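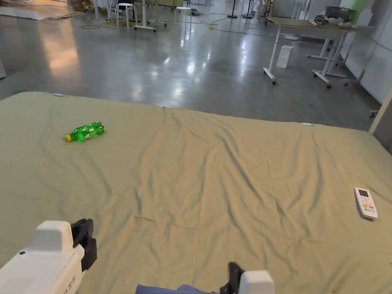
So the Travorby by-election is finally on, and I've spent far too much of this week reading leaflets. We've had 17 through the door already (I kept them all, my other half despairs) and there are still weeks to go before we vote in September.

For anyone outside the ward, the seat came up when our councillor stood down in the spring. The council is split so finely that whoever wins it more or less decides who runs the place. Last time the gap was 64 votes. Sixty-four! I've been to bigger birthday parties.
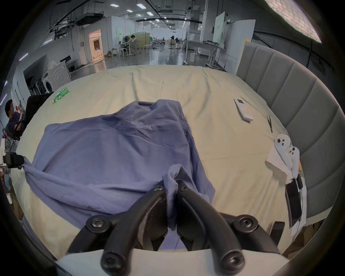 What gets me is how little the leaflets say about the Lorholm road depot. It's all anyone talks about at the bus stop. Schwerdtfeger want to buy it, Wetex want to carry on leasing it, and the council has put the decision off 2 times now. Of the eight candidates, I could find just two who mention it at all, and one of those spells Lorholm wrong.

I do have a soft spot for the independent, who knocked on a wet Tuesday and stayed for a good long natter about parking permits. Will that get my vote? Not sure yet. I'd like to hear where she stands on the depot first, and she was a bit slippery when I asked.

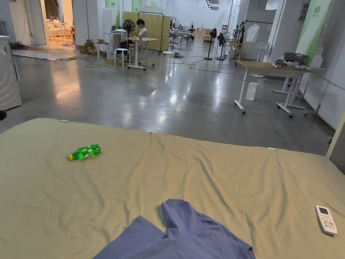 Hustings night

It's in the library, upstairs, doors at 8. Bring a cushion, those chairs are murder. I'll be near the back with my list of questions and I'll write it up here afterwards.

Last updated: Wed 7 July

Get new posts by email. Enter your address to subscribe. You can unsubscribe at any time.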